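Tips > Around the House > Kids' Rooms
Filed under: Toys, Sorting, Small Spaces

A toy bin is a wonderful thing right up until it's full, and then it turns into a sort of soup. Ours had dolls, puzzle pieces, play food and the lids of things I couldn't name, all stirred together, and my grandson would tip the whole lot out to find one spoon!

My neighbor Sirkka Koivisto raised four children in a two-bedroom place in Temeck, and her way of going at it is the one I've settled on. Pick a hard floor if you have one (small bits vanish into carpet) and set a timer for 18 minutes. You'll be amazed how far you get, and if the timer beats you, well, put the kettle on and start again after.

Begin with the puzzle pieces and the foam shapes. They're the first to go astray, and a zip bag with the name of the puzzle written on it in marker will keep them together for years. Next come the dolls and every scrap of their clothing, then the pretend kitchen things, cups and spoons and bottles, which can all get a rinse in warm soapy water while you're at it. Rattles and other baby toys go in a pile for whoever in the family is expecting.

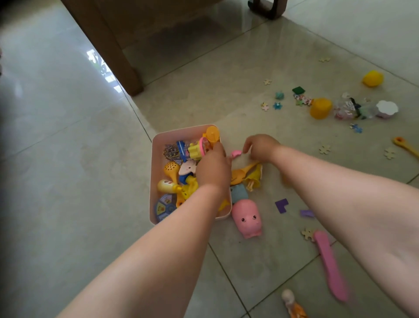 Sorting through the pink bin, with puzzle pieces, foam shapes and play kitchen things on the tile.

When you fill the bin again, put the big chunky toys on the bottom and the bagged pieces on top, and stop a hand's width below the rim. I do ours every November, before the birthday and holiday presents start coming in, and again whenever the lid won't close.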